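I've had the Vusari heated throw since April and it's still on my bed most nights, so it's earned a few words. The 1800 one was too big for me, so I went smaller. It warms up quickly, switches itself off after 30 minutes — a bit mean, I think — and goes under my ordinary blanket without bunching. The lead could be longer. Still, I'd buy it again!

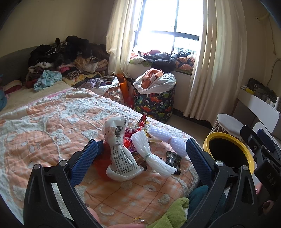

Lacey Rowbotham: Mine has the same short lead, so I keep an extension by the bed.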